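Remembering Them by Name: Our Class Project at the Morais Hill Veterans' Cemetery

Final report, community history elective
Submitted Jul 5, 2023

When our group picked this project back in May, we thought we would be spending most of our time outdoors with flags and buckets of water, and we did do plenty of that! But the bigger part of the work, and the part I ended up loving, was reading the old burial register and trying to match every name in it to a stone on the hill. The register lists 900 veterans. By the end of the term we had matched 681 of them, and I still think about the ones we couldn't find.

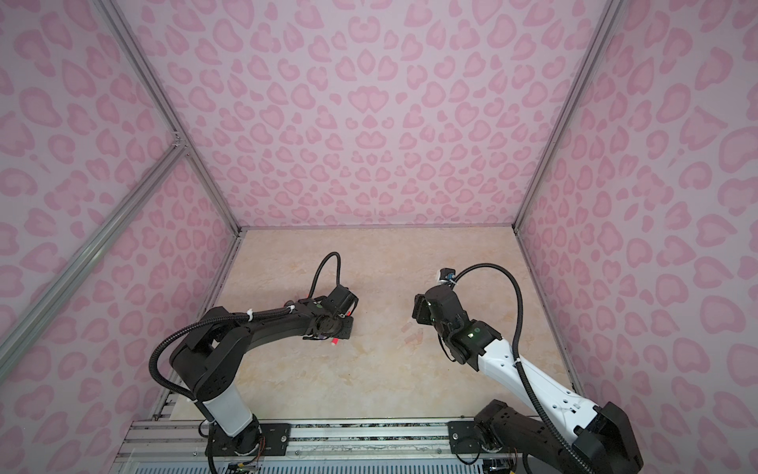
How we did the work

We split the cemetery into 5 sections and gave each one to a pair of students. One person read the name, rank and years out loud while the other checked them against the register (we swapped whenever somebody's voice gave out, and in the Revora Street section that was often). Spelling was our biggest headache. A clerk long ago seems to have written names down just as he heard them, so the same family can turn up under two or three different spellings, sometimes on the same page.

We cleaned stones with plain water and soft brushes only, as the cemetery office asked. Where a stone was too worn to read, we waited for the low evening light and tried again, and that helped more than I would have guessed.

What we found out about the families

We mailed letters to every relative whose address we could track down and asked whether they wanted to share a memory for the binder. Some wrote a line or two and some wrote pages, and one family sent us a recipe for plum cake that their great-uncle used to ask for in his letters home. It went in the binder too, of course.

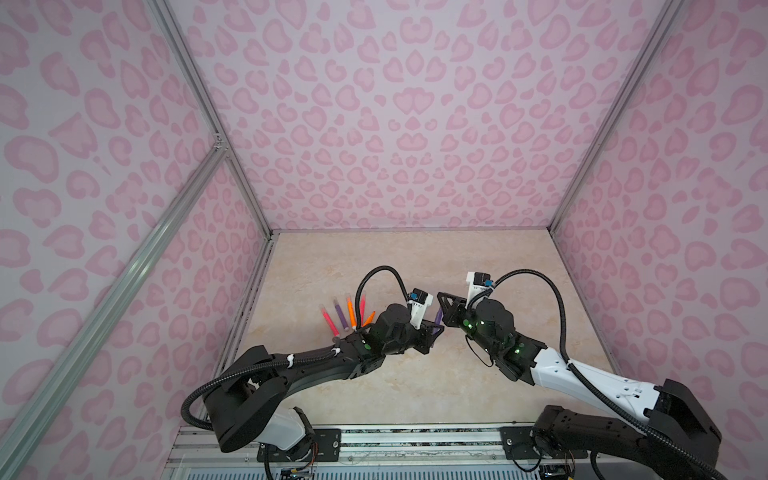 Sarita Sachdeva wrote back that she had walked past her grandfather's row for years without knowing which stone was his, and that she would like the names read aloud every spring if the school is willing to keep it going. We have passed her letter on to next year's class, along with the binder and the list of names still to be matched.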